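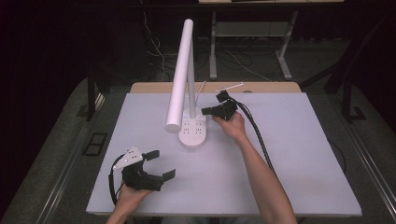 *Hulance*, Issue 33, page 7

# One lamp, one table

I have been meaning for a good while to write something in praise of the desk lamp, and in particular of the kind that has its sockets in its foot, and every time I have sat down to do it I have been distracted by the state of my own desk and gone off to tidy that instead. So you are getting this column later than the editor would have liked, and written at a much cleaner table than usual.

The sort of lamp I mean is white all over, or nearly, with a head like a length of drainpipe that slopes down from the top of a thin pole, and a long foot, rounded at the front, that carries two columns of little dark slots with a plain band between them. It's no beauty, I grant you. My sister, who has firm views about lamps and owns a great many with pleated shades, says it looks like something you would find bolted to the wall at the dentist's. But I have come round to thinking it is one of the most considerate objects you can put on a table, and I would like to set out why, if you'll bear with me, because I think we have gone badly wrong about desks and the lamp is a good place to start putting it right.

When I was a girl my father did the household accounts at a table in the back bedroom, and the lamp on it had one job. It lit the page. It had a brown flex that went down behind the table to the skirting board, and as nothing else in the room wanted electricity, apart from a bar heater in January, one socket served for the lot. He had a blotter, a jar of pens and the lamp, and he could spread out a year's worth of gas bills and see them all at the same time. I don't say this to be sentimental (he was horribly bad-tempered over the gas bills and we all kept to the kitchen until he was done) but I do remember that table as a place where you could put something down.

Compare it with what most of us sit at now. Before I tidied mine I took everything off it and laid it on the bed, and I was properly ashamed. There was a telephone charger, and another charger for a telephone I gave to my niece. There was an extension block, a great ugly white brick of a thing, that had lived on top of the desk for years on the grounds that I couldn't reach it underneath. There was a small speaker I never use, a clock that wanted a battery, and so many leads that I had taken to tying them with the wire twists off bread bags, and then of course there were the bread twists as well. My lamp, an old Hughes on a sprung arm that I bought for eleven pounds from a house clearance and was very fond of, had been shoved to the extreme left, where it lit the curtain.

Now, the usual advice at this point is to buy things. Trays to go under the desk, and sleeves with zips, and little sticky clips in packets of far more than you need. I have bought all of them at one time or another. I had a whole box from Brullus, sent through the post, with a leaflet, and I can tell you that the sticky clips come off in warm weather and the zipped sleeve merely gives you one fat snake where you had several thin ones. I believe it's the wrong end of the problem. The trouble is that the place where you need the electricity is on the table, beside your hand, and the place where the house provides it is down on the floor behind something heavy. Everything else follows from that.

So it seems to me very sensible that the one thing which must have a cord anyway, and must stand on the table anyway, should bring the electricity up with it and hand it round. One thin white cord goes off over the back edge and that is your lot. Whatever you want to plug in, you plug in at the foot of the lamp, where you can see it, and when you've finished you pull it out again and put it in a drawer. And you do put it in a drawer, that was what surprised me! A charger plugged in behind a chest of drawers stays there until you move house. A charger standing up in the foot of the lamp, right in your eyeline, looks untidy by teatime, and you deal with it.

I will be fair and admit there is a case against. Þröstur Egilsson, who made my table, is against it altogether. He holds that a lamp ought to be a lamp, and that the moment you ask a thing to do two jobs it will do both of them crossly. He brought up the teasmade, and I had no good answer about the teasmade. He also said that when the lamp goes wrong you lose your sockets too, and that a base full of slots collects crumbs, and that people will use it as an excuse to plug in more than they should. On this last point he is quite right, and I'd say it to anyone: a kettle has no business on a lamp, nor has a heater, nor has anything that gets hot on purpose. Read whatever the maker says it will bear and take it seriously. It is for the little things, the telephone and the pencil sharpener.

About the crumbs I can only say that I don't eat at my desk any more, or not much, and that a soft paintbrush does for the rest with the lamp unplugged first.

Where I do part company with him is over the one job and the two. A table has been somewhere to eat and somewhere to write for as long as there have been tables, and he doesn't complain of that, he makes a living from it. The question is whether the second job gets in the way of the first. A shelf on a bicycle doesn't stop it being a bicycle. What I look at in a lamp of this sort is whether the head comes forward far enough to light what I'm doing, or whether they have spent all their thought on the base and stuck the light on afterwards. A long slanting head, brought well forward over the table from a pole set at the back, seems to me the right arrangement. The foot is big, yes, but the foot of a lamp needs to be heavy or broad or it falls over every time the cat goes past, and you may as well have something useful in it.

Then there's the table, and here Þröstur and I are of one mind, so I shall enjoy myself. I like a pale top. I know that dark wood is handsome and that leather is handsomer, but put a white lamp over a dark desk in November and you are peering into a well. A pale surface gives the light back to you. Best of all I like a pale panel laid over the top with a strip of light wood left showing along the far side, as you get the brightness where you're working and something kinder for the eye to rest on beyond it, and it is a good place for the cord to wander across without bothering anybody. Round the corners off, too. Every square-cornered table I have ever owned has had a go at my hip, and I've been in the same house with one of them for seven years and still don't see it coming.

And leave it clear. I can hear you saying that this is easy for someone who has just spent an afternoon tidying and is feeling pleased with herself, and you would be right, but I do mean it as a principle. A clear table wants using. I sat down at mine after supper, meaning only to admire it, and wrote two letters I had owed since July, and then mended the strap of a bag, and it was past ten before I thought to look up. All those things could have been done at the old desk. They weren't, though, because each one would have begun with moving something on to the chair, and then there'd be nowhere to sit.

I would put the lamp on the far half, a touch to the left if you're right-handed and a touch to the right if you aren't, so that your own hand doesn't throw a shadow over what you're writing. That was drummed into us at school and I don't think it's taught any more. Give it the whole of the back of the table to itself. People are inclined to tuck a lamp into a corner as if it ought to be grateful, and then lean over to find the light, and then complain about their necks.

As to where to get one, I hesitate to send you anywhere, as the last time I recommended a shop on this page it shut. The lighting counter at Hirkero used to let you switch things on before you bought them, and I hope it still does. Take a book with you, the one with the smallest print you own, and hold it under. Look at the foot and see whether the slots are far enough apart for the plugs you've really got at home, the fat ones included. See that the cord is long enough to reach your wall. Don't be talked into colours. Mine is staying white, whatever my sister says about the dentist, and the old Hughes has gone upstairs to the landing, where it has a bookcase to light and seems quite content, though I must get it a new bulb before the evenings draw in.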